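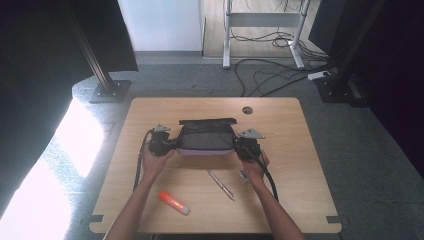 How to repack a pencil pouch so you can find stuff in it

Quick one. I do this at the end of every term and again in June when the desk gets cleared. Works for any small soft pouch with a zipper on top. Mine gets full of eraser crumbs and dead pens, yours probably does too.

What you need

The pouch. Whatever normally lives in it. A clear bit of table. A damp cloth, a dry cloth, scrap paper for testing pens. Trash can close by.

Step 1. Clear the table first

Do not skip. Take off mugs, mail, chargers, all of it. If your table has a cable hole in the corner, work away from it, small things go down there and then you are on the floor looking for them. I have lost 2 good erasers that way.

Step 2. Empty it out

Unzip all the way, not halfway. Tip it over, then hold it by the short ends and give it a shake. Pull the lining out a little if it will come. Run a finger along the bottom seam, thats where the pencil leads hide.

Pens, glue stick, any small bits, lay them out flat with gaps between. No piles. Piles are how you end up putting everything straight back in.

Step 3. Check each thing

Pens: scribble on the scrap paper. Skips twice, it goes. Metal pens are worth a refill, so put those to one side and write the refill size down before you forget.

Glue stick: cap off, look at the glue. Shrunken or hard on top, slice off the top bit and try again. Still no good, toss it. If it's fine wipe the rim and push the cap on until it clicks. Most of the sticky mess in a pouch comes from a cap that was only sort of on.

Erasers: rub the dirty edge on plain paper until it comes clean.

USB sticks: find out what's on them before they go back. Label with a bit of tape. Dagný Ladefoged in our office carried one for years, had one scanned parking permit on it.

Step 4. Clean the pouch

Turn inside out if it lets you. Damp cloth, tiny drop of dish soap, wipe, then dry cloth. Leave it open to air for 13 minutes or so, longer if the fabric is thick. Dont put it on a radiator, the zipper tape can go wavy.

Sticky zipper? Rub a plain pencil up and down the teeth and work the pull back and forth. Wipe off the extra or it gets on your fingers.

Step 5. Wipe the table

Crumbs and glue smears come off easy now, much harder tomorrow. On wood go with the grain and use a nearly dry cloth. Look across the top toward the light and you see the spots you missed.

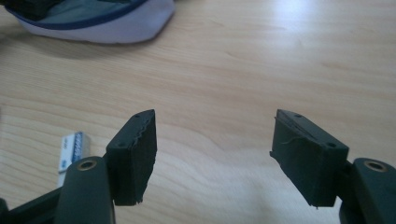

Step 6. Put it back

Long things first, flat along the bottom, all pointing the same way. Glue stick next, beside the pens and not on top. Small stuff last so it sits up near the zipper.

My limit is 6 items. More than that and I'm back to digging. Close the zipper slowly the first time and watch the lining doesn't catch.

If it won't close

Take out the fattest thing, try again. Usually a spare glue stick or a stapler somebody thought would fit. Spares go in a drawer.

Raghavendra asked about the hard Wirkico cases. Same steps, skip the inside out part.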